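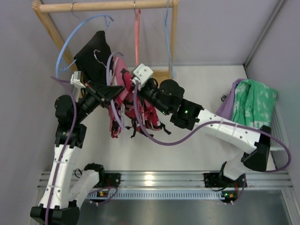 A coral-pink hanger on a wooden clothes rack, with a patterned garment below.

The woman who runs the clothes exchange at Ellwood would like it known that she does not enjoy clothes. She has worn the same navy cardigan to both of our meetings and owns, by her own count, two pairs of shoes. "One for outside," she says. "The other one's for funerals."

None of which has stopped people bringing her their wardrobes. The exchange opened in May three years ago in what used to be the carpet shop on Guncombe Road, and last year 2487 garments went across the counter. She knows the figure because she wrote every one of them in a ledger, in pencil, until the pencil annoyed her.

The rules are short. You bring up to 4 things and take away the same number. Coats count as two. Wedding dresses are discussed privately.

"People think they're bringing me a jumper," she says. "They're bringing me a row with their sister. I get the whole history and then I get the jumper, and the jumper has a hole in it."

She was a school bursar in Covport before this, and it shows. The rent is 350 a month and she can tell you what the landlord has done to deserve it (he painted the door). A grant of 2750 paid for the lights and the changing cubicle, whose curtain stops some way short of the floor. I ask whether anyone has complained. "Only tall people."

What does she turn away? She shuts her eyes. Swimwear. Anything with a company name on the back. Men's ties, of which she believes there are already enough in the county to reach France. She once refused a fur hat from a man who came back the next week with the same hat in a different bag.

And what goes quickly? School trousers, by nine in the morning. Dressing gowns. Anything red in December, and nothing red in January.

There is talk of a second branch at Pasis, in the old bank. She has been to see it and didn't care for the stairs. "They said it had character. I said so has my knee."

As I leave she looks at my jacket for rather longer than is polite, then asks if I'm keeping it.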